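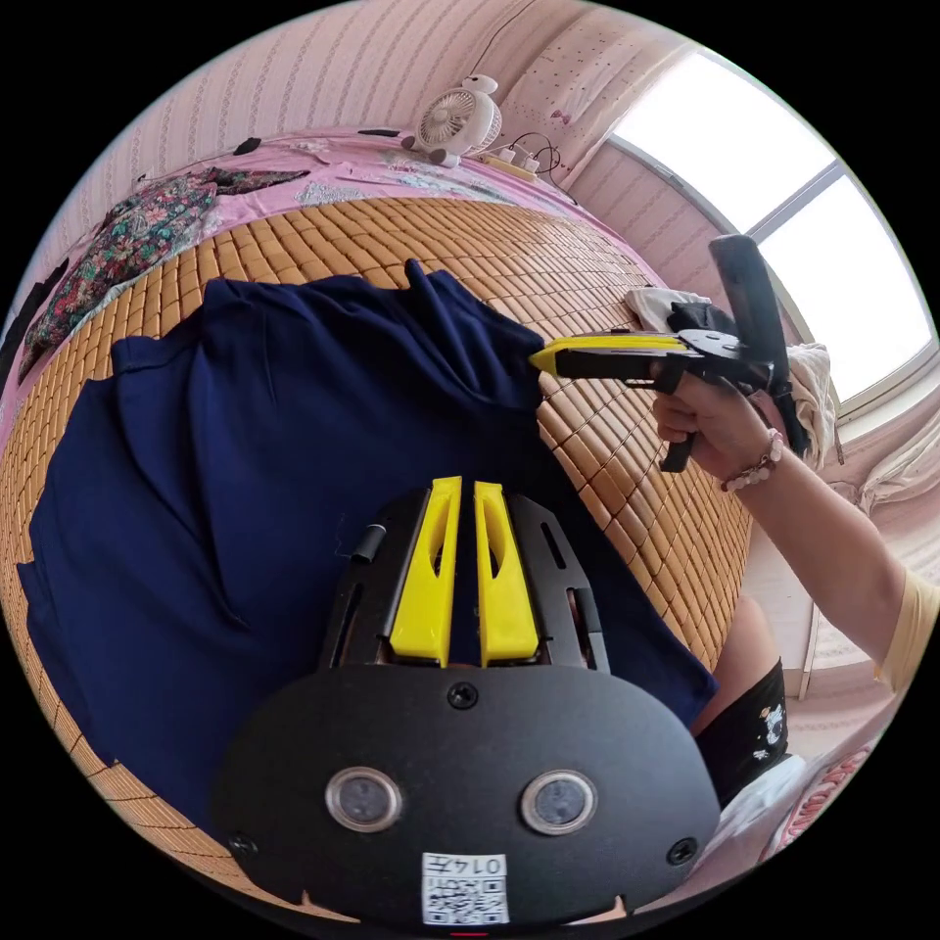 *Photo: Vimala Warrier / Risden open day*

---

Okay, open day thread! Spent the afternoon at Risden watching people teach robots to do laundry, and I have a LOT of notes. Most of them are about shirts.

---

First thing to know: the folding demo is done by hand. You hold a gripper with a trigger, you pinch the cloth with those yellow fingers, and the gripper records what you did so a robot arm can learn from it later. I'd read about this and still pictured something much bigger.

---

Dark navy cloth on a bamboo mat, by the way, is lovely to look at and awful to grab. The edge bunches up the second you pull a corner. I had a go after the demo and pinched mostly mat.

---

Katherine Huanca ran our group and she was great (very patient with the guy who kept asking if it irons). Her main tip was to go slower than feels natural, then slower again. She folds like she's underwater.

---

They got through 386 recorded folds in July, she told us. Shirts, dresses, pillowcases, one fitted sheet that they gave up on. I felt very seen by the fitted sheet.

---

Somebody asked why they do it on a bed and not on a nice clean lab bench. Katherine said beds are where people fold things! With a fan nearby and cables and blankets and whatever else is lying there. A robot that can only fold on a bare table isn't much use to my house, so I'm with her.

---

Then we moved next door for the arm. It's called Grosari and it works off the recordings. It took 3 tries to get hold of a sleeve, and when it finally did the whole room clapped, me included – I was weirdly emotional over a sleeve.

---

Full fold took roughly 15 minutes. Yes, minutes. The kid next to me announced he could do it faster and then very much proved it, and he got a sticker.

---

Things that worked less well: the room was packed and you couldn't see the arm from the back. There was a screen but it was showing the schedule the whole time. If you go, get in early and stand on the left by the door.

---

Also the Diltik booth in the hallway had a bin-sorting game, and I lost to my own sister by 116 points. Moving on.

---

My favorite bit was trying the trigger with my left hand. I'm right-handed and suddenly couldn't judge where the tips were at all. You squeeze, you miss, you squeeze again, the cloth slides away. Gave me a lot of respect for anyone who does this for a whole shift.

---

Someone asked in my replies whether you can buy one of the grippers. I asked too! They aren't for sale, but Katherine said they lend a pair to schools if a teacher writes in. There's a form at the front desk.

---

They're doing another one in the Rodrigues building, doors at 10 a.m., free but you have to sign up. Towels next time, apparently. I've already put my name down – come say hi if you're there!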